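Chore trial puts gripping ahead of finishing

Household machines can now pick up most of what is handed to them. Getting a whole chore done without help remains another matter, according to results released in October by Stukik, a testing firm that evaluates automated equipment for the home and for small retail premises.

The trial covered 2498 attempts at 40 chores, split between domestic work and shop-floor work. Domestic chores included clearing a table, returning bottles to a shelf, wiping a sink and emptying a small trash bin. The shop-floor list included facing a shelf, moving stock from a carton to a rack, and setting aside damaged packs. Two systems were tested: a fixed two-arm unit from Pokora, and a wheeled single-arm unit from Kiani. Both used two-finger grippers and were trained on demonstrations recorded by people.

Stukik scored each attempt in stages. A machine received one mark for a stable grasp, a second for moving the item without dropping or striking anything, a third for placing it in the correct position, and a fourth for completing the chore with no human input. Earlier trials by the same firm used a single pass or fail mark, so the new figures can't be compared directly with the old ones.

Rigid upright items were the easiest category for both machines. Bottles, cans and jars with straight sides were grasped on the first try in most attempts, and the shape of the cap made little difference as long as the fingers closed on the body. Matte surfaces gave fewer errors than clear or glossy ones. Transparent containers were often located a short distance from their real position, and the fingers then pushed the item over before closing. 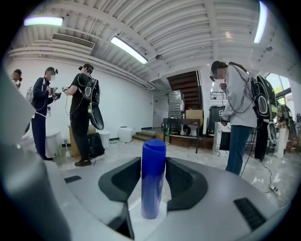

Finger geometry also had an effect. Curved fingers that close from both sides tend to center a cylinder as they come together, so a small error in the approach is corrected by contact. Flat fingers give better results on boxes and cartons but need a more exact approach on round items. Neither machine changed fingers during the trial. Stukik notes that a unit expected to cover a kitchen and a stockroom would need a compromise shape or a tool changer, and that a tool changer adds both cost and time.

Soft items gave the weakest results. Dishcloths, half-full trash bags and folded shirts were usually picked up, but the machines had difficulty with what came next. A cloth held at one corner hangs in a shape the software must estimate, and the estimate becomes outdated each time the arm moves. The Pokora unit handled folding better than the Kiani unit, having a second arm to hold the opposite edge. The Kiani unit did better on chores that required travel, such as carrying a bottle from one room to another.

Most failures occurred between steps. In a typical case the machine grasped an item, moved it correctly and set it down, then did not register that the step was complete. It would either repeat the placement or wait for an operator. Stukik recorded these cases separately from drops and collisions, and they make up the largest group in the failure log. Long chores suffered most, as each added step gave another opportunity to stall.

Speed was measured but not scored. An operator timed the same chores by hand for reference. On single-item tasks the machines were slower by a margin that many users would accept, particularly for work done at night. On shelf facing the gap was wide. A clerk adjusts several packs with one sweep of the hand, while both machines handled packs one at a time and backed away to look again after each.

The report gives considerable space to training data. Pokora used 500 demonstrations for each of its main skills, recorded with hand-held grippers. Kiani used fewer demonstrations per skill but recorded them in a larger number of rooms. On chores carried out in a room the system had not encountered before, the Kiani unit lost less of its score. Stukik describes the result as suggestive only, given that the two machines differ in other ways – arm length, camera placement and software among them – and the trial wasn't designed to separate the causes.

Lighting and clutter were varied on purpose. Changing the position of a lamp had little effect on grasping. Clutter had a large effect. With more items standing close to the target, both machines took longer to choose an approach, and the rate of contact with neighboring items rose. On the shop floor this matters more than in the home, as stock is normally packed tightly.

Safety stops were logged throughout. Both machines halted when a person entered the marked area, as required by the protocol. Restarting was less consistent. The Pokora unit resumed from the point at which it had stopped, while the Kiani unit returned to its starting position and began the chore again. If the item was still in the gripper, the second method sometimes left it held for the rest of the session until an operator released it.

Astum, which runs a group of convenience stores and supplied the shelving used in the trial, said it would proceed with a limited test of overnight bottle and can restocking in 20 stores. The machines will work only after closing, and staff will check the shelves before opening. The company said it had no present plan to use them for produce, bakery goods or cleaning. It did not say which of the two machines had been selected.

For household buyers the position is less clear. Neither manufacturer has set a retail price for a complete domestic unit. Both currently supply to commercial customers under service contracts that include remote assistance, in which an operator takes over when the machine stalls. Stukik excluded remote assistance from its scoring, and says buyers should ask how often it is used and whether the operator can see into the home while it is active.

A second round is planned with the same chores and revised software. It will add wet items, drawers with stiff runners and lids that must be unscrewed, all of which were left out of the first round after pilot runs produced too few completed attempts to analyze. Stukik has also asked both manufacturers to provide a clear signal at the end of each step, so that stalls can be timed from the log without reviewing the video.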